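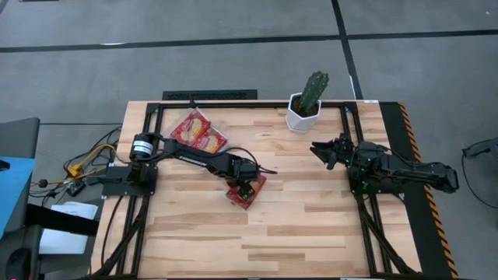
2 min read

3.2 Snack packages
Figure 2. Red snack packages and a potted cactus on the butcher-block tabletop.

Packaged snacks turned out to be a wonderful thing to study! All three packages in Figure 2 are red with a white and yellow label, and where two overlap, the eye has to work out where one ends. Blackburn and Rowbotham sorted 748 wrapped items for the Lerow set in September, and overlapping pairs gave us our liveliest arguments over labeling.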